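Notes, Plina site briefing — July 16, 2025
Speaker: Duygu Sönmez. Slot: 14 minutes plus questions.

**1. Where we started**

Returns grading at Plina was a hand job until February. A grader picked up a phone, checked that it powered on, looked over the glass and the body, keyed the grade and put it in a tray. Two benches, one grader each per shift.

Say clearly: the grading rules have stayed the same. Handling moved to the arm. Judgment on borderline units stayed with people.

**2. The cell**

- The arm picks, turns and places. Pads on the fingers are a wear part.
- Model is confirmed before the grade is entered.
- A unit the arm cannot grip after 2 attempts goes to the manual tray.

Phones lying flat are the hard case. The fingers have to close on a thin edge, and a unit at an angle to the gripper needs a correction first. Ifor Pritchard's log has 33 manual-tray units for the last reporting period. Read the number, then move on. Questions on it go to Ifor.

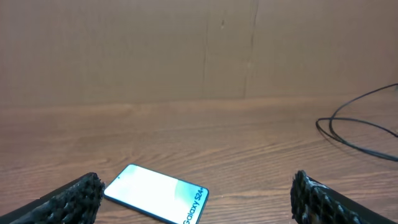 The operator's job is now mostly exceptions. Ramiro Salcedo used to grade all shift. He now clears the manual tray, swaps pads, and decides the units the system marks as uncertain. He reports less wrist strain and more waiting. Give both halves of that.

**3. What changed for people**

- Job title: grader became cell operator. Pay band review is still open with Erkell. Do not guess at an outcome.
- Training: 26 hours, paid, on shift.
- Breaks: the cell pauses when the operator leaves. Umut Aksoy asked for this and it stays.
- Pace: cell output is not used in individual reviews. Pause here, someone will ask.

**4. Open points**

Pad changes are logged on paper and in Thiele. Drop one of them. Pao-chu Fu has the draft.

New starters no longer learn grading by hand first. Ramiro's view is that they should spend time on the bench before the cell, and I agree with him. No budget line for it yet.

Take questions. If the Rirkitz site comes up: no date set.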